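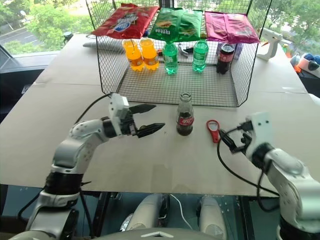 Fig. 1. Glass bottle and opener on the table, chips and plastic bottles in the basket behind.

Where Do the Bottles Go? A Deposit Study in Elness
Nilton Cusi, Local Economies project

My grandmother still washes out every glass bottle and lines them up by the back door, and when I was little I got to keep the deposit money if I carried them to the store. That's more or less where this project came from. I wanted to know if anybody in Elness still does that, and what happens to the bottles that don't make it back.

What I asked

My first question was way too big (something like "is glass better than plastic?") and my advisor crossed it out in the first meeting. Fair enough! The one I ended up with was this: when a store charges a deposit on a glass bottle, who brings the bottle back, and what makes it a pain for the ones who don't?

The stores

I worked with 2 stores. Jorora is the corner grocery by the bus stop, open late, with a line out the door after school. Ostapchuk is the bigger one up the hill, where people mostly shop by car once a week. Both of them sell drinks from the same local bottler, Jiller, who picks up the empties in crates and refills them. Jiller does lemon, ginger and a very sweet pear soda that I drank a lot of during this project.

How I did it

Both stores already kept a deposit book, so I didn't have to invent anything. One column for bottles out, one for bottles back. I copied the books into a spreadsheet every Thursday and then hung around by the return counter for an hour to talk to people. I also put a paper survey in mailboxes on the streets between the two stores, around 600 of them, and let me tell you that is a lot of stairs.

I messed up the first version of the survey. It asked "Do you recycle your bottles?" and people said yes when they meant the curbside bin, where you don't get your deposit and Jiller doesn't get the bottle. I changed it to "Do you take them back to the store?" and threw out the early answers. It hurt, but they weren't answering my question.

What came back

Over the whole study the two books showed 2,588 deposit bottles going out. At the end 159 of them had not come back. I was expecting way more missing than that, and so was the manager at Ostapchuk, who made me add it up again in front of her.

The missing ones were mostly from Jorora. I think it's the after-school crowd. You buy a soda, you drink it at the bus stop, the bus comes and you're holding an empty bottle. Up the hill people buy a crate, the crate sits in the garage, and the whole thing goes back in the trunk on the next trip. The crate does a lot of the work. Several people told me they'd feel silly bringing in one bottle but felt fine bringing in a full crate.
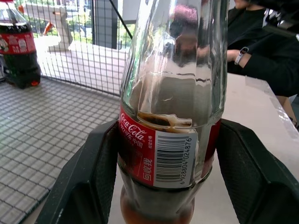

Page last changed: Thursday, 9:40 PM

The label problem

I hadn't planned a section on labels, but it kept coming up at the counter. Lots of people couldn't tell which glass bottles had a deposit on them. Jiller's has it in tiny print near the bottom edge of the label, and a cola bottle from somewhere else, with Chinese printed on a red label, can look every bit as returnable to a person in a hurry. The clerks at Jorora said they turn bottles away every day and it's always awkward. One man had carried a whole bag down from the top of the hill and got nothing for it, and he wasn't too happy with me standing there with my clipboard either.

I asked Jiller if they'd think about a bigger mark, maybe on the cap. They were nice about it and said they still had a big stack of the old labels to use up first.

What people said about the money

I figured people did it for the deposit. Some do, mostly kids and students. But the older customers hardly mentioned it. They said things like "it's a good bottle" or "you don't throw out a bottle." One lady said she didn't know how much the deposit was and had never looked. I don't have a good way to put that in a chart, so I left the quotes in the appendix the way I wrote them down.

Stuff I'd do differently

I started in February, and it was cold, and nobody buys soda to drink outside when it's cold. A summer run would probably look different, especially at Jorora. I'd also put a crate right at the bus stop and see if it fills up – the driver I asked said he'd be fine with it as long as it stayed off the curb. And I'd test the survey on my family before printing a single copy.

The spreadsheet and both versions of the survey are in the class folder. If you want the deposit books themselves you'll have to ask the stores, they only let me copy the totals.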